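Category: Football > Comment

Print this article | E-mail to a friend

Playing out from the back is costing Drirkwood points

June 2026

Drirkwood played 38 league matches last season and I watched nearly all of them, most from the same damp seat behind the dugout. In every one, whatever the weather and whoever the opponent, the goalkeeper rolled the ball to a centre-half standing on the edge of his own six-yard box. I have been told many times why this is a good idea. I remain unconvinced.

The argument goes that if you draw the other side towards you, space opens up behind them. Fine. I can see that when a team full of internationals does it on television. I have a harder time seeing it when the centre-half in question needs three touches to get the ball out of his feet and the pitch in front of him looks like a ploughed field by November. By then Drirkwood had given away 8 goals from their own goal kicks. The manager called this "part of the process". Visiting strikers seemed very fond of the process too.

Much of the blame, I suspect, lies with Zoment. For anyone who has missed the club's many cheerful announcements on the subject, Zoment is the analysis package the coaching staff took on two summers ago. It gives every pass a mark and every player a score, and somewhere in its workings a four-yard ball across your own penalty area counts as a success so long as it reaches a team-mate. What happens to the team-mate next appears to be his own problem. The club website now prints the completion figures after each match, and I have read them with a straight face on the morning after a 2-2 draw at home to Drorko that should have been won by half-time.

That Drorko match deserves a closer look, as it was held up afterwards as proof that the plan was coming good. We had most of the ball. We also had most of it in our own half. Drorko, a side with half our budget, stood off, waited for the poor touch and got it, first after a throw-in taken backwards and then from a goal kick that never left the box. Both our goals came from crosses, and one of those crosses followed a long clearance that the full-back hit in what looked like plain fear. There was a loud cheer for that clearance. I would gently suggest the people cheering knew something.

I am told I want to go back to the old days of hoofing it. I don't, particularly. The old days at the Aydoğan Ground were often dreadful, and I sat through a relegation of long balls aimed at a forward who couldn't jump. All I ask is that players look up and make a choice. If the press comes, go over it. If it doesn't come, pass through it. Teams did this for decades without being given a mark for it, and plenty of good sides do it now.

What worries me more is the academy. The under-twelves have been told to build from the back at all times, and I have watched small boys with tears in their eyes pass to each other under their own crossbar while parents shouted at them to kick it. The coaches say results don't matter at that age, and I agree. I do wonder what a child learns about football, though, if the one thing he may never do is decide for himself.

The club will say that supporters don't understand the detail, and has promised an evening in the main stand with slides. I may go. I have sat through two of these evenings before and came away both times with a free biscuit and no answer to the question I asked. 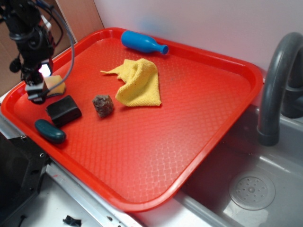

Goal kicks are simple enough to talk through without slides. Any parent can do it at home with whatever is lying about. Take a red tray for the pitch, put a toy bottle at the far rim as the goalkeeper, let a crumpled yellow cloth be the centre-half and a small brown rock the striker who is closing him down. Then ask a ten-year-old whether the bottle should pass to the cloth. Most of them will look for somebody further up the tray, and I would like Drirkwood to try the same next season before another side is allowed to stand and wait for our mistakes.

Filed under: tactics, opinion, academy football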